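Notes from the bench, page 4: bags, wrappers and other floppy things

These are the tips we keep for anyone setting up a two-arm table to handle soft packaging. They come out of the bagging study that Tineke Bosman and Jacqueline Lebrun ran at the Trirkton workshop. We logged 3,262 attempts. Most of what follows is housekeeping, and most of the improvement came from housekeeping too.

## Before you start

- Wipe the table. Crumbs and salt under a bag change how it slides, and the arms will learn the crumbs.
- Fix the lights and leave them fixed. We taped over the dimmer.
- Screen the table on the sides you aren't working from. Plain pale panels are good. People walking past in bright jackets cost us most of a morning's data.
- Check every bracket bolt with a hex key. Hand tight isn't tight.
- Run each arm slowly through its full reach with nothing on the table and watch the cables the whole way.

## Choosing a bag

Use a plastic bag with some colour to it. Clear bags and white bags vanish against a white tabletop, and you will spend your time fixing the vision when you meant to be studying the grasp.

Don't use a bag fresh off the roll. A new bag has its two sides stuck together, and the grippers will pinch both layers and lift the lot. Open it by hand, scrunch it once, shake it out, then lay it down. We call this waking the bag. In the Curico trials the bags went on straight from the roll, and the first 107 attempts had to be thrown out when we noticed the difference.

Retire a bag when the rim has stretched or torn. Keep the old ones in a box marked "practice" for checking the arms after a repair.

## Choosing wrappers

Empty snack wrappers are harder than full ones. They're light, they shift when the bag brushes them, and the shiny ones throw glare. Start with the full packet, then move to the empty wrapper once the arms are reliable.

Rinse and dry anything that held food. Flatten it, then let it spring back on its own. Mix the colours, and let a couple overlap on the table. If every wrapper is laid out square and apart, you'll get a tidy result that falls over the first time someone tips out a lunch box.

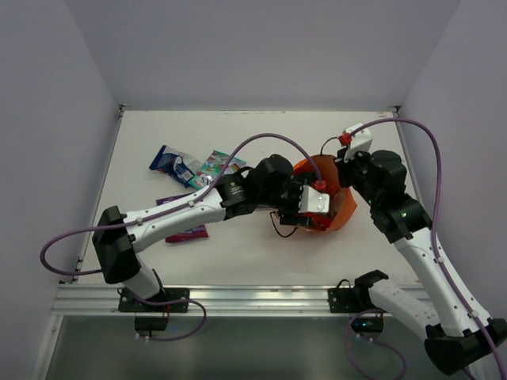
Holding the bag is where the method matters. We compared two ways of doing it. In the first, one arm holds the rim and the other does all the picking. In the second, both arms take the rim and pull gently apart before either one goes near a wrapper. The second way is slower at the start of each attempt. It also gave a wider mouth, and the picking arm had fewer retries afterward.

The numbers, for those who want them: with one arm holding, 90 of the last 136 attempts ended with every wrapper in the bag. We ran the same number with the two-arm opening and did better, but the bags came from a different box, so we aren't publishing a comparison until it has been repeated at Rolland with matched stock.

## Teaching the motion

Demonstrate at the speed you want back. If you hesitate over the rim, the arms will hesitate over the rim. Tineke does hers in short sets and stops when her hands get tired, and her demonstrations train better than mine.

Leave your recoveries in. When a wrapper slips and you go back for it, keep that recording. We cut those out of the first batch for neatness, and the trained arms had no idea what to do after a drop. They carried on to the bag with nothing in the gripper.

Throw out any demonstration where you reached in and moved something by hand. Jacqueline keeps a clicker on the bench for marking these as they happen. Don't rely on remembering at the end.

Change the starting layout every time. Toss the wrappers down and accept where they land, unless one has gone off the table.

## Grip and force

Close the fingers until the plastic stops sliding, then go a little further. Squeezing hard doesn't help with film and it heats the motors. If the bag creeps, clean the finger pads with a damp cloth before you touch the settings. Dust on the pads looks exactly like a force problem in the logs.

Dry winter air gives you static. By December the wrappers at Dronville were clinging to the fingers and wouldn't drop. A small humidifier on the far side of the room fixed most of it. Opening the fingers wider and pausing before the arm pulls away fixed some of the rest.

## Cables

Leave slack at the wrist and then test it at full stretch. A cable that is too short will tug the finger open. One that is too long will catch the bag.

Replace any cable that gives a dropout, even if wiggling it brings the signal back. Label the bad one and cut the plug off so it doesn't find its way back into the drawer.

## Packing up

Park both arms low before cutting the power, or they will drop. Empty the bag, count nothing, and write down which box the bags came from. Note the humidity as well. We started doing that late and wish we had it for the earlier runs.

Spare finger pads are in the second drawer with the cloths.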